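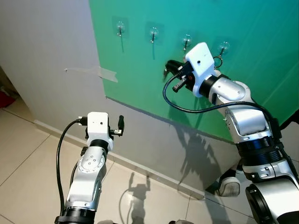 Home Docs Data Team Wiki Contact

# eso-hooks

Demonstration data from the Staltby student robotics club, collected for the hook task in our year project. The task is small: take a key ring from one adhesive wall hook and hang it on another, using a two-armed robot with a camera and a two-fingered gripper on each wrist.

Eso is the name of our control and logging code. It lives in its own repository, and you don't need it to read the files here.

Last updated Aug 23, 2019.

## Contents

- 1289 episodes, each one attempt at the task
- 210 of those held back as a test split
- Three camera streams per episode (head, left wrist, right wrist)
- Joint positions and gripper opening for both arms
- One text label per episode: `success`, `drop`, `miss` or `abort`

Each episode has its own folder. The joint log is a CSV with a header row. Times are in milliseconds from the start of the episode, and no log runs past 2000 rows.

## Setup

The hooks are the clear stick-on kind with a thin dark metal hook. Four of them go in a row on a green board on the wall, and the row slopes down a little from left to right. We number them 1 to 4 from the left, as seen by the robot. The key ring is a plain thin loop, and it starts on hook 4 unless `start.txt` says otherwise.

The right arm does most of the reaching. In the early sessions the left arm only held its wrist camera where it could see the hooks. From February on it also takes part in some episodes, marked `two_arm` in the index.

Before a session:

1. Home both arms.
2. Check that the wrist cables have slack at full reach. They loop outside the arm and will catch on a joint if they are too short.
3. Press each hook pad down for a few seconds.
4. Run `check_cams.py` and look at all three streams.
5. Hang the ring and write the hook number in `start.txt`.

## Known problems

The pads are transparent and the hooks are thin, so depth from the wrist cameras is poor near the tip. The Gandosa baseline we started from assumed solid objects and did badly on this. We ended up using color only.

Shadows move with the arms and fall on the floor and the wall. A model trained only on the morning sessions followed the gripper's shadow in the afternoon ones. Mix the sessions when you train.

Episodes in `batch_07` have a left wrist stream that runs late by 16 frames. The fix is in `shift_left.py` – run it once, not twice.

Some `miss` labels should probably be `drop`. We relabeled the test split by hand but have not gone through the rest.

## Not included

Force readings were logged for a short time and then removed because the zero point drifted. Calibration files for the old Agbayani wrist mounts are gone too, so `batch_01` and `batch_02` can only be used in joint space.

## Use

Free for class work and research. If you find a bad episode, open an issue with the folder name and the row where it goes wrong. Please don't rename folders in a pull request – the index depends on them.

This site uses cookies to remember your settings. Accept | Learn more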